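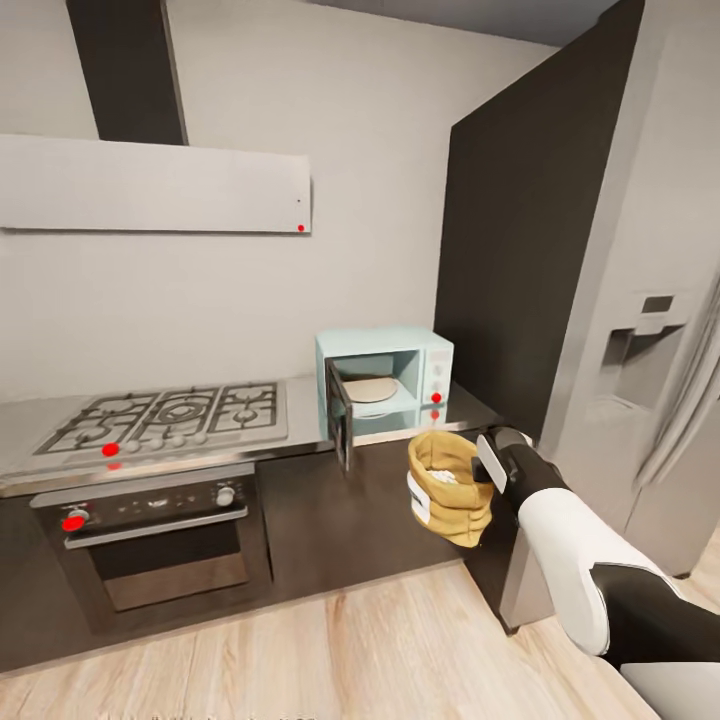

When Euan Yule first sat down to work out what it would cost to put a helping robot into the shared kitchen at Plevis, he did what most of us would do and started with the robot. He had a price for the arm, a price for the base it rides on and a price for the gripper, and he wrote them one under the other on a sheet of squared paper that he still keeps in his desk. The sheet has been crossed out a good many times since then, and he was kind enough to let me look through all of it over a very long pot of tea.

Plevis is a supported housing scheme of 108 flats, with a big kitchen on the ground floor where residents can cook together if they like. Plenty of them do like, but lifting has become a trouble for some, and a bag of flour or rice is an awkward thing to get from a low shelf to a worktop when your wrists are bad. Fetching and holding, Euan thought, was the sort of job a machine might be asked to do without anyone feeling they had been pushed out of their own kitchen.

The surprise was how little of the money went on metal. Magnus MacLeish, who came over from Jelgate to help with the planning, spent most of his first morning asking about doors. Which way does the microwave open, and how far does it stick out when somebody leaves it hanging? Is the oven handle a long bar or a little knob? Would the fridge ever be moved? Euan had answers to perhaps half of these and had to go downstairs with a tape measure for the rest.

All of it went into a computer model, and the trial work has been done there so far. Magnus is a great believer in this, and he talks about it the way other people talk about a good garden shed. A simulated sack that lands on a simulated floor costs nothing to sweep up, and you can swap one arm for another over lunch. They tried 2 arms in the model, one from Kuroda and one from Trilleo, and gave each of them the same 305 short kitchen jobs to get through. Euan won't say which he is leaning towards — the quotes are still open — but he did tell me that the dearer one had not won him over by as much as he'd expected.

What he would say to anybody starting out is to set aside money for the dull things. There is the licence for the modelling software, which comes round every year. There is insurance, and there is somebody's time to show people how it all works, and then to show them again in June when the new residents move in. He had also left out spare finger plates altogether, and Magnus pencilled those in for him, along with a service visit every 6 months. By the time they had finished, the arm itself had slid a fair way down the page.

I asked whether he had been tempted to hire one instead. He had, and he still might. Hiring costs more over the years but lets you send the thing back, and for a place like Plevis, where the budget is argued over line by line at a table next to the biscuits, that counts for a good deal. Magnus would prefer them to buy, on the grounds that people look after what they own. The two of them have been having this conversation on and off since the winter, and they had it once more, quite cheerfully, while I was putting my coat on.

The next step is a plain one. Euan wants the residents to see the model for themselves before any order is placed, so he is going to put it up on the big screen in the lounge one afternoon, from two o'clock, with cake. He has left a column blank on his squared paper for whatever they ask for.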